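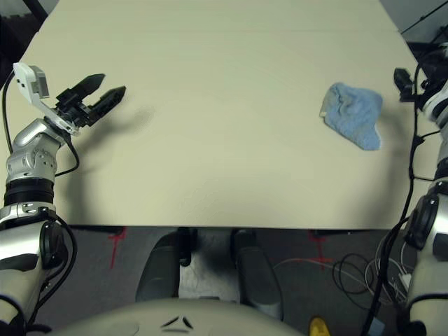
Danang Sitompul would put the floor items ahead of the arm items, as the floor is what people trip on before anyone has powered a thing up. The order below follows that.

Hurkudthorpe site, two-arm cell, cloth handling. Pre-shift inspection, July.
Inspector: Sugeng Hutapea

1. Red floor tape in place. OK.

2. Cables clear of walkway. ACTION. White and black cables are tangled on the floor under the right side of the table. Coil and tie them before start.

3. Arm cables secured. COMMENT. Loops on the right arm hang loose. Check for snagging at low speed through full reach.

4. Table stable, panel seam flush. OK.

5. Speed limit set to 300 mm/s for setup. OK — confirmed on the pendant.

6. Emergency stop tested from both sides. OK. Log entry 1857.
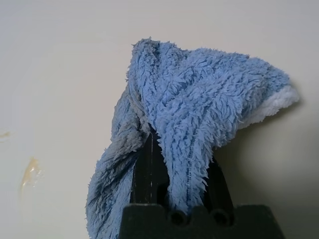
Can the gripper be opened by hand if it is holding a towel when the stop is pressed?
Only after power is locked out, and with a second person at the panel.

7. Finger surfaces. COMMENT. Thin white scratches on one finger plate. Wear only, no burrs felt. Recheck next month.

8. Work surface clean. ACTION. Yellowish stain on the tabletop. Wipe down and note if it comes back.

9. Towel free of loose threads. OK.

Open items go to Jivix under work order 1699.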